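Cletelow Folding Craft Table: five months in, and I'm still pleased every time I open it

I have wanted a proper table to work at since we moved, and for three years I made do with the end of the dining table and a lot of clearing away before supper. In April I finally bought the Cletelow, the wider of the two they make, and I love it. I'm going to go on a bit!

It comes flat in one box, and the box is heavy. Get someone to help you up the stairs with it. Putting it together took me an evening with the hex key supplied, and the only step I had to undo was the hinge plate, which looks the same both ways up and isn't. The drawing on page 7 shows it properly if you look at it sideways under a good lamp.

Once it's up, it is solid. I lean on it to cut, I've had my old Drakos sewing machine running at full tilt on it, and the thread spools on the back ledge stay where I put them. The top folds down on both sides so the whole thing tucks behind a door (ours lives in the hallway, next to the coats), and one wing can stay up on its own if you only want a small surface for hemming or wrapping a present. 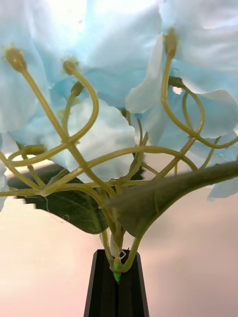

Sinéad Ó Néill had the same table for a year before I bought mine and told me the wings would start to sag if I left them up all winter, so I should fold them down every night. I've been careless about it and mine are still level, but I'm passing it on.

The height is what sold me. There are 5 settings, and the top one is high enough that I can cut out a dress pattern standing up without that ache across the lower back. My mother, who is a good deal shorter than I am, has it on the second from the bottom and is perfectly happy. You change it with pins in the legs, one leg at a time, and it goes much faster if you empty the drawers first.

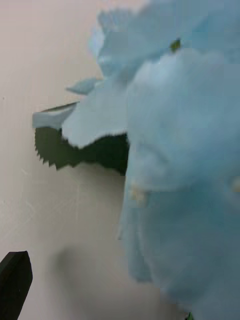 Speaking of the drawers, they're deeper than they look in the catalog. Mine hold all my scissors, two tins of buttons, the bias tape and an embarrassing amount of elastic. They run on plain wooden runners and were stiff for the first few weeks, so I rubbed a candle stub along them and now they glide. I did look at the Naltska table with the metal runners, which is a lovely thing, but it doesn't fold and I just don't have the floor.

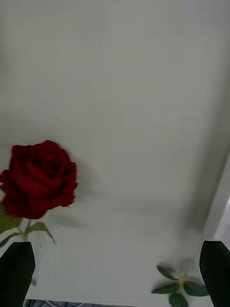

Cleaning is easy. Chalk wipes off, glue comes up with a fingernail once it's hard, and a damp cloth does the rest. I did manage to leave a faint ring with a mug of tea. The casters are the one part I'd change: only two of them lock, and on our old floorboards I'd like all four. I bought a pair of locking ones from Fulstead, the hardware place, and they screwed straight in.

Would I buy it again? Yes, tomorrow. I sew twice as much now that I don't have to move the fruit bowl first.

Comments (3)

Lucrezia Galli
Does the one-wing-up position take a sewing machine, or does it tip? I'd be using it that way most of the time.

Marnie
I have the narrow one and it's fine with a machine on it as long as the drawers on the other side have something in them. Thank you for the candle tip, mine have been squeaking since day one!

patchworkpaul
Same story with the hinge plate. I put it on upside down twice.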